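Serklow Volcanic Ash Alert Service: Review
Feb 26, 2023

Serklow takes the published ash advisories and matches them against filed routes. It does not issue forecasts of its own. We ran it on the dispatch desk at Kamine through December, on long-haul routes only.

Setup took two hours, most of it spent loading alternates. Alerts arrive by email or in the browser. The map draws each ash layer as a separate polygon with base and top in flight levels, and a route within 500 nautical miles of a polygon turns amber.
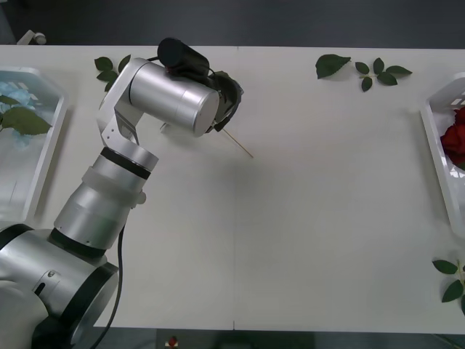 Jericho Espiritu wrote in to say that the amber distance is too wide for short sectors and that his desk muted it within a week. It can be changed in the settings, but only for the whole fleet, so a mixed operation has to pick one value and live with it.

Duplicate alerts are the main fault. When an advisory is corrected, the old one stays active until it expires, and the dispatcher gets both. Levchenko, the product we used before, replaces the old message. Its map is poorer and it has no export to the flight plan package.

The text of the original advisory is one click away, unedited. Times are in UTC throughout. The phone version drops the altitude labels and should not be used for planning.

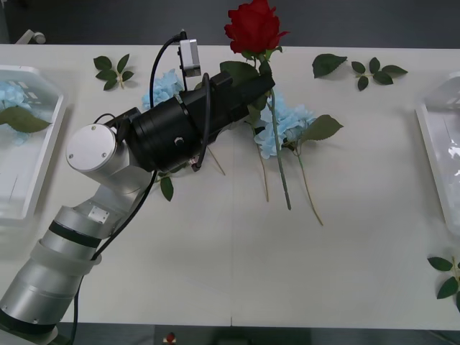

Photo: Augustina Issahaku

Rating: usable as a second source. We have renewed for one year and asked for a per-type distance setting.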